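From: list member, Grastgate
To: linen-and-textiles list
Subject: Re: Paper linings under stored cottons
Time: 21:14

> I've got a chest of drawers full of printed cotton (mostly offcuts, a few
> finished squares) and the drawers are bare wood inside. The previous owner
> used wallpaper, which I've pulled out. Two questions.
>
> 1. Is decorative drawer paper safe against cotton with a white ground, or
> does the ink come off on it?
>
> 2. Is it better to fold or to leave pieces loose? I have been folding
> everything to the same size and the creases are getting worse each year.
>
> I can spend a bit on it but not museum money.

Taking the second question first, as it has the shorter answer. Sharp folds kept in the same place are what does the damage. If a piece has to be folded, move the fold lines when you next have the drawer open. I do mine in May and again when the heating goes on. Small offcuts that are going to be cut up anyway don't need folding at all. Put them in loosely and press them when you want them. A soft crumple spreads the bend over a wide area and irons out faster than a crease that has sat under weight for a year.

Rolling works for anything longer than the drawer is deep. Use a tube with a layer of acid-free tissue over it, print side out.

On the paper. There are two separate risks and they tend to get muddled on this list. One is acid from the paper itself, which yellows the cloth slowly. The other is transfer of ink or colour, which needs damp or rubbing and can happen in one go. A paper can be fine on the first count and poor on the second.

The test for transfer is simple. Take a scrap of plain white cotton, damp it, lay it on the darkest part of the print and put a heavy book on top overnight. Look at it in daylight. Then do the same with a dry scrap, rubbed hard for a minute. If both come up clean I would use the paper for everyday pieces. If the damp one marks and the dry one doesn't, use it only with a barrier sheet on top. If the dry one marks, throw it out.

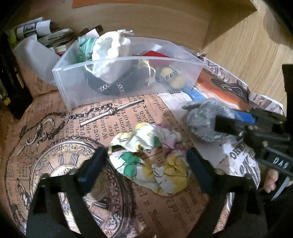

Dark, heavily printed designs are the ones to be wary of, the mock newsprint sort included. Pale ones with a lot of bare ground give less trouble. I have a roll of the Silitz paper in one chest and it passed both tests, but that was a single roll and I can't speak for the next batch. The Mokoena one marked on the damp test, only in the brown areas.

Acid is harder to check at home. A pH pen costs little and gives you a yes or no on the surface. It won't work on a dark print, so use it on the back or on a trimmed edge. Bear in mind that the wood underneath is usually worse than the paper. Bare oak in particular gives off enough acid to matter, and a thin decorative sheet won't hold it back. If you want a proper barrier, put polyester film down first, cut 3 mm short on each side so that it doesn't ride up when the drawer shuts, then the paper on top of that.

Don't glue any of it. Paste attracts insects and makes the lining a nuisance to replace. Corners cut square and a close fit will keep it flat — if it still curls, turn it over and leave it under a board for a day.

My own drawers measure 646 mm by 179 mm inside the lip, an awkward size that wastes a strip off every standard sheet. I keep the strips for testing.

One point on your earlier post, where you mentioned the Cletus scented liners. I would leave those out altogether. The scent is carried in an oil, and oil on a white ground shows up as a tan patch long after the smell has gone. Lavender in a cotton bag, hung from the back and not touching anything, does the same job.

If you send the make of the paper you are looking at I will check whether I have a strip of it.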